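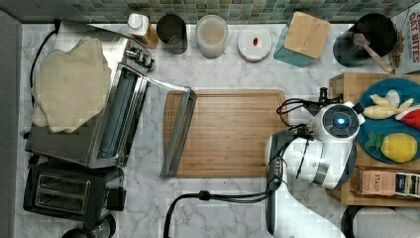 Lorar kitchen recordings: frequently asked questions

Last updated 26 Aug 2022

I get asked the same things every time someone new joins the rota, or when a person from another group wants to use the data, so I've finally typed up my answers. I'm Sandamali Selvanayagam and I look after the kitchen side of Lorar. If yours isn't covered, come and find me (I'm nearly always by the kettle end of the lab) or leave a note in the shared log.

What are we collecting?

Examples of a robot arm doing small kitchen jobs while a person drives it. Each example is one go at one job, start to finish, with the video, the arm's joint positions, the gripper opening and a sentence saying what the job was. We call one of these a take. The learning system gets the lot and has to work out for itself what "put the lemon on the chopping board" has to do with all those numbers.

How many takes do you have?

2805 that passed review. There are more sitting on the drive that didn't, and I'll come to those further down.

And how many different jobs?

34 at the moment. They're mostly combinations of picking something up, putting it somewhere, and opening or closing a door. The toaster oven door is a job of its own, in both directions, and it's the one I'd tell you to leave until your second week! A door moves on its own path and if you fight it the arm stops and sulks.

Do I need to know anything about robots?

No. Mizanur Gamage came to us from the library desk and he's the best driver we have. You need a steady hand and a bit of patience, and it helps if you don't mind doing the same thing over and over with the radio on. Learning the controls takes most people an afternoon. Learning to drive so that the takes are worth keeping takes longer, and I'd rather you binned your whole first session than worried about it.

How do I start a session?

Switch the arm on, let it go to its home position, and open Skevgate, our recording program. Pick your name, pick a job from the list, and read the sentence out loud. I know it feels daft. Then check the view from the overhead camera on the monitor. The chopping board should sit in the middle and you should be able to see the backsplash tiles along the top. If you can't, somebody has knocked the mount, so fetch Bayu Sitompul and don't try to bend it back yourself.

Press the pedal to begin, do the job, press the pedal to end. Go home between takes.

Why is the food pretend?

I had a real banana in the first version. By the end of February I'd had several, and none of them looked like the one before. Toy bananas, lemons and watermelon slices stay the same colour and shape for months and can be dropped on the floor without a fuss. The snag is that toys are lighter and more slippery than the real thing, so what the system learns about gripping doesn't carry straight over. We write that in the notes that go out with the data.

Can I tidy the counter first?

Please don't! This is the one I get asked most, usually by someone already holding a cloth. The clutter is there on purpose. Kitchens have cereal boxes and tea and towels dumped on top of things, and a system that has only ever seen a bare worktop gets lost the moment there's a jar in the way. So leave the crock with the wooden spoon where you found it, leave the storage box at whatever funny angle it's at, and leave the towel crumpled if it's crumpled.

What you should do is shuffle things between blocks. A block is one job by one driver. When it's finished, move a few of the background things, turn the plate a bit, swap something from the shelf. Small changes are fine. Then carry on with the next job.

Is there anything I mustn't move?

The arm's base, the camera mount and the chopping board. The board has a home spot and Skevgate will moan if it drifts. Keep the arm's cables clear of wherever you're about to reach, too. A cable looping over the edge of the board is all right, a cable under the gripper fingers is a ruined take and sometimes a ruined cable.

Does the toaster oven get hot?

No, we never heat anything during recording. The same goes for the little pop-up toaster. They're both there to be reached around or opened, and the rule is that neither gets switched on while the arm is live. If you want toast there's a perfectly good toaster in the staff kitchen.

How long should a take be?

Skevgate cuts you off at 59 seconds. Most pick-and-place takes come in well under that. If you find you're hitting the limit on a simple job you're probably being too careful, creeping up on the lemon as if it might run away. Go at the speed you'd like the robot to go. It will copy your dithering very faithfully.

What if I drop something?

Keep going if the arm can reach it. A drop followed by a sensible recovery is a good thing to have, and I wish we had more of them. Tag it "recovered" at the end. If it rolled off the counter, end the take, tag it "lost", and put the thing back. Don't delete it. I know it's tempting when it was embarrassing, but the people training the system want the failures too, they just want them labelled.

Who decides what gets kept?

Sunil Majumder and me, separately. We each watch the take at double speed and mark it keep or drop, and if we disagree then Gaëtan Guillot has the casting vote. The commonest reasons for a drop are the wrong sentence (you said banana, you moved the lemon), a hand coming into view, or the gripper closing before the recording had properly started. Your drop rate isn't shown to anyone else, so please don't ask me to rank people. I've been asked.

Can I rest my hand on the counter while I drive?

No. Hands and sleeves stay behind the tape the whole time the pedal is on. Scratch your nose between takes.

How many takes should I do in one go?

Have a break after every 3 blocks, and a proper one with a drink in it. Tired driving shows up in the data as a sort of wobble just before the grip, and Sunil can spot it a mile off.

Do you use the same sentence every time?

Each job has a main sentence and a handful of other ways to say it. Skevgate picks one for you. If it reads oddly to you then it'll read oddly to other people, so send me a better one. "Position the citrus item" was on the list for far longer than I'd like to admit.

Can my group have the data?

Quite likely, yes. Gaëtan handles requests and will want to know what you're training and whether you need the full video or the small version. The small version is enough for most people and saves everybody a very long download. The rejected takes are available as well, in their own folder, with the reasons attached.

Will there be other kitchens?

I hope so. Bayu is putting together a second counter with a darker top and a sink, and I'd love a drawer, a proper stiff one. I'll add the new jobs to the list in Skevgate when it's ready, and anyone who's already on the rota can book straight in.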